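Inicio > Publicaciones > Gestión de obra educativa > Sección 4

Ehab Bensaid y Dolores Mercado
2026-05-13

4. Entregar una escuela por fases: lo que aprendimos en Barau

4.1. Secuencia de ocupación

La ampliación del centro de secundaria de Barau se planteó desde el principio como una obra con alumnado dentro. El edificio antiguo siguió funcionando mientras se levantaba el ala norte, y la entrega se repartió en seis fases, cada una con su propia acta de recepción, su plan de evacuación provisional y su inventario de mobiliario. Para quienes trabajamos en gestión de obra escolar es un caso fascinante: pocas veces se puede seguir, fase a fase, cómo un calendario de construcción se va amoldando a un calendario lectivo (¡y al revés!).

Analizamos las actas de las 17 reuniones de coordinación celebradas entre la dirección facultativa, la empresa gestora Skutance y el equipo directivo. El resultado más llamativo aparece muy pronto. Las fases que terminaron en plazo fueron aquellas en las que el profesorado había recorrido las aulas antes de que se cerraran los falsos techos, cuando todavía era barato mover una toma de corriente o girar una luminaria. En las dos fases sin visita previa, las modificaciones se pidieron después de pintar, y ambas se retrasaron nueve días lectivos.

4.2. Los talleres y el aula de tecnología

El ala de talleres merece un comentario aparte, porque concentró ocho de las órdenes de cambio registradas. El proyecto original preveía encimeras fijas adosadas a la pared. Tras la segunda visita, el departamento de tecnología pidió mesas sueltas y un suministro eléctrico desde el techo, con lo que hubo que rehacer el trazado de bandejas y revisar la carga prevista por circuito. Claseck, encargada de las instalaciones, resolvió el cambio sin tocar el forjado, una solución elegante que recomendamos estudiar a cualquiera que proyecte espacios de este tipo (véase la figura 1).
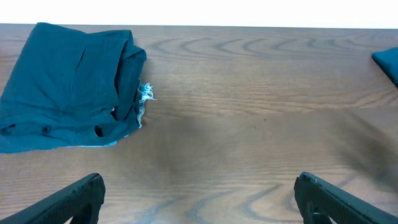
Figura 1. Tablero de madera con un paño verde azulado oscuro.

Iqra Kazmi objetó, al leer un borrador de esta sección, que el ahorro atribuido a las visitas tempranas podía deberse en parte a la estación: las fases con visita coincidieron con los meses de menos lluvia, y en la cubierta eso pesa mucho. La objeción nos parece excelente. Volvimos a las actas y separamos los retrasos por causa. Los debidos al tiempo afectaron solo a la envolvente; los de interiores, que son los que aquí interesan, siguen asociados a la ausencia de visita. Aun así, con un único centro no podemos descartar otros factores, y así lo recogemos en las limitaciones.

4.3. La entrega de agosto

La última fase, que incluía el comedor y el patio cubierto, se recibió en agosto, con el edificio vacío de alumnado. Fue la más rápida y también la que dejó más repasos pendientes. Al no haber nadie usando los espacios, ciertos defectos de funcionamiento (una puerta que invadía el paso, la reverberación del comedor) se detectaron ya con el curso en marcha. Lo interesante es que las fases ocupadas, mucho más incómodas para todos, generaron listas de repasos más cortas y mejor descritas.

De ahí nuestra propuesta para el centro de Ghanem, hoy en redacción de proyecto: reservar en cada fase una semana de uso en pruebas, con clases reales, antes de firmar el acta. El protocolo de esa semana se detalla en la sección 5.

Artículos relacionados
Acústica de comedores escolares: mediciones antes y después de la ocupación
Órdenes de cambio en obra pública educativa
Visitas de obra con profesorado: una guía de preparación
Aulas provisionales y continuidad lectiva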